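November, past midnight again

Updated the laptop to the new Stoltemen build. Should have waited. Took 2 tries, first one hung at the end with the fan going like mad, second went through but my whole editor setup was gone. Themes, shortcuts, the lot. Spent the evening putting it back by hand, key by key. Still missing the one for split view, can't remeber what I had it on.

Good parts: search is fast now. Really fast. Opened the Nasr project, all 4000 files of it, and it found the old date function before I'd finished typing. Used to go make tea. Also the debugger finally shows the value next to the line, no more hovering.

Bad parts: the phone emulator. Black window, spinner, nothing. Hala El Sherbiny wrote back, hers does the same, she went back to the old build at lunch and is staying there. Ticket 2266 on the tracker, open, 13 people saying "same here" and no answer from anyone who works on it. Added mine. So 14 I guess.

Called Iman about the Rendumport sync. She thinks it's the time zones. I think it's the time zones too but I wanted it to be her code. We agreed to log everything overnight and look in the morning. Forgot to ask her about the train to Undham, must do that.

Wrote one test. It passes. Wrote a second one, doesn't, left it red so I know where to start.

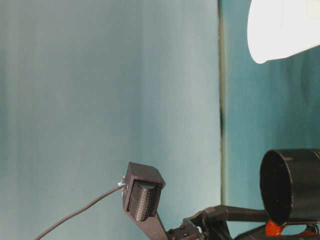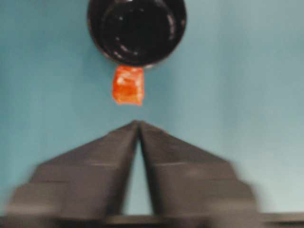
Icons still not done for the app, Iman has been asking since the start of the month and I keep saying tomorrow. The gray ones I made vanish on a dark screen, she's right about that. Want one strong color and that's it. Maybe the orange of that little glossy bit under the black cup, with the yellow highlight top left, it would show up on anything. Tried a square with soft corners at the smallest size and it held up ok. Saved it in the wrong folder, moved it, lost it, found it. Need to export the big sizes beofre the call. Backup first. Then emulator again, with the old graphics driver this time. Bed now.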